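News > Projects > Ilmont workshop

2 min read

Teaching the snack counter by hand

February 6, 2023

The Ilmont workshop has started recording demonstrations for its snack counter task. An operator drives the arm with a handheld controller, picks one item, and sets it down on a tray. Every run is saved with the wrist camera view and the joint positions. The target is 700 runs, with 100 of them held back for testing.

Items go on a clear stepped stand, and the layout changes between sessions. Candy bars, small boxes and round containers all call for a different approach, so operators are asked to line up the wrist before they close the fingers.
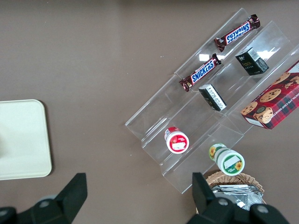 What we ask of operators

Keep each run under 30 seconds if you can. Move at one steady speed and don't stop halfway to think. If you miss a grasp, back off and try again in the same run. Those recoveries are kept and tagged. Runs where the item falls on the floor are thrown out.

New operators do a practice block on the Uvum controller before their runs count. The trigger is sensitive, and most people squeeze too hard at first.

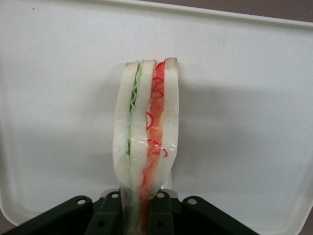

Grip force is the setting we have changed most. The first value came from the box trials at Pastavholm and was too high for anything soft. Wrapped items are now recorded at a lower setting, and the operator takes hold near the bottom, as with the sandwich and its three slices of bread, so the upper part stays clear of the fingers. Please use the same hold for all wrapped food until the next review.

Sign-up sheets for the next block are at the Ilmont front desk.

4 shares | 2 comments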